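I still fold my own shirts

Every December my brother-in-law asks the table when the laundry robot is coming, and every December somebody says two years. It has been two years for as long as I've been married. So this fall, when my back went out for a week and the clean clothes piled up on the guest bed like a small mountain range, I decided to find out where things stand (mostly from the couch, with a heating pad).

Let me say up front that I'm rooting for the machines! I'm not one of those people who gets misty about chores. I'd hand over folding tomorrow, and the bathtub too.

Vacuuming got solved because a floor is flat and holds still, and dishwashers got solved by making us do the hard part, the loading. Cloth is another animal. A mug is the same mug every time you reach for it, but a T-shirt dropped on a bed has no shape at all, or it has a new one every time. You and I find the collar by feel, give it a shake, and we're done before we've thought about it. A machine has to work out which bit of blue is sleeve and which bit is hem, and then pinch one layer without grabbing two.

I watched a long demo from a company called Weltavano, whose arm folds towels. Nice square towels, one after another, pretty well too. Then somebody handed it a kid's hoodie and it went to pieces. Mirani does better with shirts but wants them laid out flat first, and if I'm laying them out flat I may as well finish the job. The Mirani setup runs $3000, by the way, and that's without the table.

What has changed, and this part did surprise me, is how they learn. It used to be rules, and now it's mostly copying people. Somebody does the chore with the robot's style of fingers, over and over, and the machine studies that. The folks at Vanenbridge say theirs had 1227 folds to learn from before it could be trusted with a pillowcase. 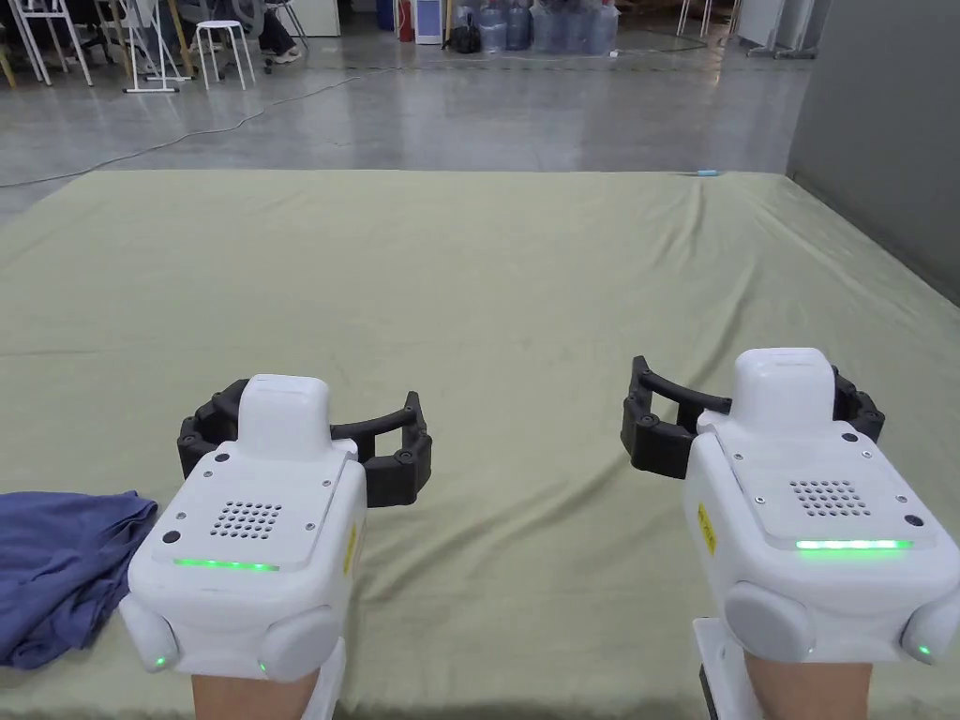
So should you hold off on buying a new laundry basket? I wouldn't, because a machine that can take on a mixed load in an ordinary house is still a good ways off, and you'll have clothes to carry until then.

Shops and hotels will get there first, I'd bet. A hotel laundry has the same sheet all day long. My house has fitted sheets, one sock, and a sweater that belongs to the dog.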